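Soap dish leaves a wet ring on a wood-effect table – what are people using?

Home & Household > Cleaning and Care

Posted by Trendarora
3 December 2023
Viewed 126 times

I have a light coloured table with a wood grain top that I use for all sorts, mostly potting up and a bit of craft work, and there is a small basin next to it. The soap lives on the table as there is no ledge on the basin. I had it on a saucer until September and the saucer left a dull ring that took me ages to get off.

I then bought an oval dish from the Estinari shop in town, white with a grey slotted piece that sits inside it. It is better than the saucer but I still find water under it some mornings. The slotted piece lifts out and there is always a layer of slime in the bottom.

What I want to know is:

Is the water coming through the dish or just running down the outside?
Is there anything I can put under it that will not mark the table itself?
How do I get the last of the old ring off? It is faint now, you only see it when the light is low.

I do not want to move the soap, there is nowhere else for it. I also do not want a pump bottle, I have tried them and go back to bar soap every time.

Reply from potting_bench
Marked as helpful by 8 people

Taking the first part first. Dry the dish completely, put it on a sheet of kitchen paper and fill it with water up to just below the rim. Leave it for an hour. If the paper is dry then the dish is sound and your water is coming off your hands when you put the soap back. I would bet on that. With the soap next to the basin rather than on it, everybody drips across the gap.

If the paper is wet, look for a hairline crack along the bottom or, on some two-part dishes, a drain hole that is meant to be over a sink. Some of them have one right in the middle and it is easy to miss under the insert. A dish with a hole is no good on a table. Take it back.

For the slime, lift the insert out every couple of days and tip the water away. Once a week wash both parts in hot water with an old toothbrush through the slots. White vinegar will shift the hard scale if you are in a hard water area, but rinse it well after.

Under the dish I use a cork mat with a thin plastic backing, cork side up. Plain cork on its own soaks water up and holds it against the table, and you end up with a worse mark than you started with. Avoid rubber as well. I had a black rubber mat on a pale worktop and it left a yellow shadow that never came out.

As for the ring, it depends what the top is made of. If it is a printed or plastic-faced board then it is most likely soap film and hard water, and a damp cloth with a drop of washing up liquid followed by a little vinegar and water should do it. Dry it straight away. If it is real wood with a varnish on it, leave the vinegar alone and try a very small amount of furniture wax on a soft cloth, going with the grain. Test somewhere that does not show first, near a back corner or round the edge of a cable hole if it has one.

Reply from Sani

I dont bother with a mat. Just wipe the table when you wipe the basin. Soap dishes all leak in the end

Reply from cernberg_lane

I have more or less the same thing, a white oval dish with a grey slotted insert on a pale wood grain table, so I can say how it has gone for me. Mine sits right of the middle and I have had no ring so far, but I do two things that may be making the difference.

Before the dish went on I gave the top a coat of wax, and I turn the dish over on a towel every night so that the underneath dries. It sounds a bother but it takes no time. I also cut 2 small felt pads and stuck them on the bottom so air gets under. Felt does get damp, so change the pads when they start to look grey.

My table, with the dish on it, and the grain close up:
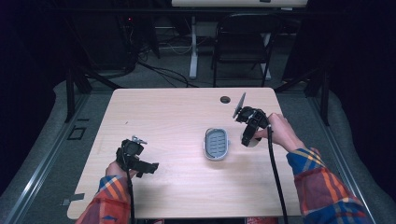
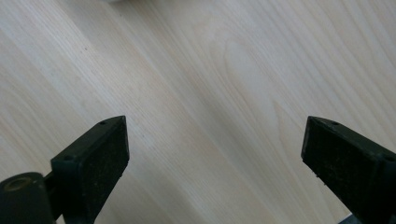 On the old ring, I would go slowly. I got a similar one off a bedside table with bicarbonate of soda and water mixed to a thin paste, rubbed with a finger for a minute and wiped off. Bicarb is slightly gritty so on a shiny top it can take the gloss down and then you have a dull patch in place of a ring. On a matt top you have more room for error, but still try a bit you cannot see.

I agree with the first reply about rubber mats. I do not agree about cork, mine went mouldy underneath within two months – it may have been a cheap one.

If you do the test with the kitchen paper, put the insert in as well and let us know which it was.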